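The Sosura Clasp

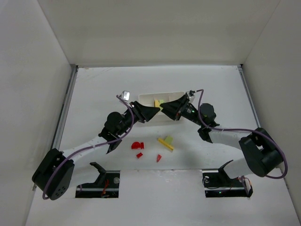 Zerrin Yaman had been told the clasp was a genuine Sosura, and she did not believe it for a minute. Sosura never soldered that neatly. She turned it under the lamp and looked for the usual slip of the file near the hinge.

"My grandmother wore it every May," said the man across the counter. "To the Mugo dances."

Everyone's grandmother had danced at Mugo. If they all had, the floor would have given way.

"What did they tell you in Plarkari?"

"Four thousand. Maybe more."

"Then why didn't you sell it in Plarkari?"

He studied the tray of earrings by the register, which were hers, and which hadn't sold either. She weighed the clasp, wrote down a number, and crossed it out. The silver was good, at least. The stone was glass — decent glass, set by somebody who cared.

"I can give you $258," she said.

"It's a Sosura."

"If it's a Sosura, it's worth $4000 and you should take it home."

He stood there long enough for the kettle in back to click off. Then he pushed the clasp toward her with one finger.

"Make it $491," he said, "and I'll tell you who made it."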